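Packing room: arms on the small-bag line from February

Stundix has finished the first stage of the bench work for the small-bag line, and the pair of arms will move to the packing room at Culard in February. They will do one job to begin with, putting single items of produce from a blue bin into a zip-top bag. Everything else on that line stays as it is for now.

Practice is being done with imitation vegetables. They hold their shape and can be used again the next day, so we are not throwing away stock while the settings are worked out. Real produce comes in once the arms are at Culard, starting with peppers.

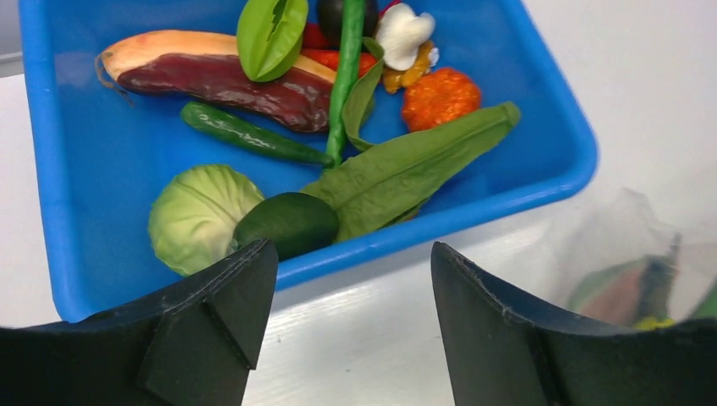

Gripper over the practice bin, with mixed vegetables and fruit.

What changes for people on the line is mostly where they stand. Two of the four bagging places will go and the people in them will move to checking and to the label table. Pay grades are not affected and no hours are being cut. The rota has been redrawn on that basis and is up by the lockers. If your name is on it in a place you were not expecting, see your shift lead before the end of Monday.

Training is 15 minutes at the start of a shift, repeated until everyone has done it. It covers stopping the arms, clearing a bag that has slipped and signing the sheet. You will not be asked to change any settings. Anything beyond a slipped bag goes to the Stundix desk on extension 70.

Bags have taken up most of the bench time. They are thin, they fold where you don't want them to, and the seal has to be kept clear.
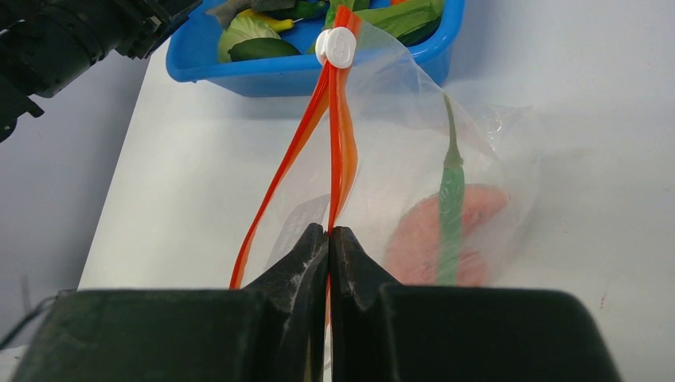

Sakda Saithong asked that the checking places be shared out by turns, as standing and looking at bags all shift is harder on the neck than filling them, and said the old line at Ullero had the same trouble when the sorter went in. This has been agreed. Checking will be done in two-hour turns, and the label table will swap with it.

Younes Ait Ali is drawing up the turns and would like to hear from anyone with a back or shoulder problem before the list is settled. A note in the tray will do.

The arms work as a pair on a white table with walls on three sides, one at the bin and the other at the bag.
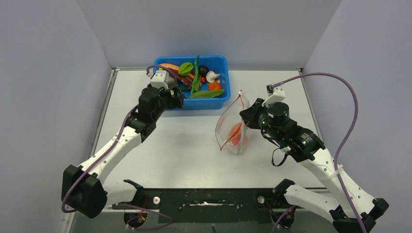

At Culard the table will go where the second scales are now. The scales move to the window side, and the Chávez trolleys will be parked along the corridor wall instead of behind the line. Please keep the floor by the new table clear, including at breaks.

The line will be run at 4000 bags a week to start with and looked at again after Easter.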